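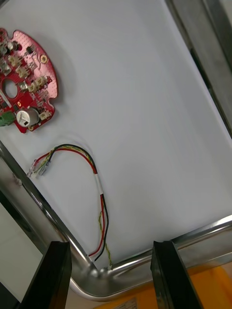
Board and wire harness in the steel tray on the kitting bench.

Planning and paying for a kitting cell: your questions answered
Last updated 5 April 2023 by Farah Pelupessy, Prisurden workshop

We get a lot of mail from small assembly shops that want to put robot arms on a bench and don't know where to begin with the money part. I love these questions! The answers come from our own planning, mostly for cells that sort boards, motors and harnesses into kits. If yours isn't here, write to Kartini Mandagi at the workshop desk and she'll add it to the list.

Where should I start, with the arm or the parts?
With the parts, every time. Put everything you want handled on a table and sort it by how much it bends. Rigid things like circuit boards are a friendly first job. Wires are harder, and a harness with thin loose leads is harder still, so give it its own line in the plan and its own block of hours. When we planned the Grelloslow cell we had 263 hours of setup in the budget, and 90 of those were for harnesses alone. I'd put them there again.

Do I need one arm or two?
It depends on whether your part needs holding in one place while something happens to it in another. For picking a board out of a bin and setting it in a tray, one arm is plenty. For anything with a tail of wire, a second arm opens up so many options – you can steady one end and guide the other. If the money only covers one arm this year, buy a bench wide enough for 2 and leave the second side clear. Adding an arm later is much easier than moving everything over to make space for it.

What do people forget to put in the budget?
Grippers and fingers, first of all. The arm quote often stops at the wrist, and the fingers are the part that meets your product. Ask for a price on spare sets as well, and on custom shapes if your parts are small. After that come mounting plates, cable ties and sleeves, lighting, a proper emergency stop, and training time for whoever will run the cell. Training is the one I'd fight for hardest. People who understand the cell come up with wonderful ideas for it.

How big should the bench be, and what goes on it?
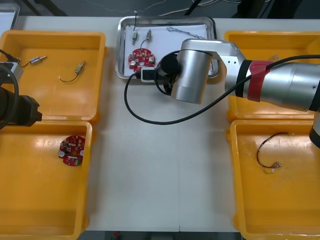

Bench layout is the cheapest thing to get right early, and my favorite part of the whole job. Tape it out on a table you already own before ordering anything, with cardboard for the arms if you must. Plan for the reach of each arm, then for the bins, then for the place where the finished kit comes together. Four yellow bins in two columns with a steel tray between the far pair is a good pattern to try on your own table, and you can see how much of the space over the bins an arm takes up when it is working at the tray. Leave room for cable too. A long black one loops out onto the table in front of the tray and then runs back along the arm, and a loop like that needs a spot in your drawing just as much as a bin does.

Do the bins and trays have to be special?
No, and I'm so glad they don't! Plain plastic bins with low, sloped walls are a fine place to start. Buy more than you need, all from the same batch, so that a cracked one can be swapped without changing any positions. For the tray, think about shine. Polished steel is tough and easy to wipe, but it can throw bright reflections into a camera, so ask your vision supplier to test with your actual tray. A sheet of white paper in the bottom costs next to nothing and is worth trying.

New or used?
We've done both. The Hutapea line was built on used arms and we were very happy with it, though we spent a good while tracking down the right controller cables. Ask for the service history, the running hours and the software version in writing. If the seller can't show you the arm moving under power, keep looking.

How much should I hold back?
Take your total and keep a slice of it unspent until the cell has run real parts for a full month. At Broltavar we committed 70 percent up front and held the rest, and it went on better fingers and a second set of bins. We would never have guessed that on paper.

Can I see a sample plan?
Yes. Kartini keeps a blank planning sheet with the parts list, the bench drawing and the cost lines on it. Ask for the kitting version, and tell her what your smallest part is.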